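Gathering Demonstrations, Part 2
Notes for the Ellholm lab course, Tõnu Tamošiūnaitė

Last time we talked about what a policy learns from, and I promised we'd get to the slow, slightly sweaty business of collecting the examples yourselves. So, welcome! Each pair will record 129 demonstrations of the pick task before the February review, and I know that sounds like a lot, but it goes faster once your hands settle down (mine took a good while, and I still drop things).

Start each episode with the fingers open and clear of the object, then come in slowly. The wrist view is all the model gets when the arm is close, so give it plenty of those last few inches before contact. If you rush, the view smears and the label on the object turns to mush, and a few episodes like that are fine, but please don't hand me a whole folder of them.
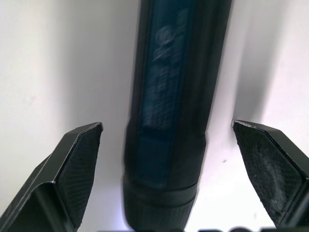
Vary the starting pose every time. Turn the object a little, slide it toward one finger or the other, lay it near a corner of the work surface now and then. Last year one pair at the Wosville site recorded over 13 episodes in a row from the very same spot, and their arm went back to that spot forever after, bless it.

Wipe the finger pads between batches, and look at both of them, because dust likes to gather on one side. Keep your failed grasps too! Mark them as failures in the Vanags log and carry on with the next one.

Reading for next time: chapter 14, the part on relabeling.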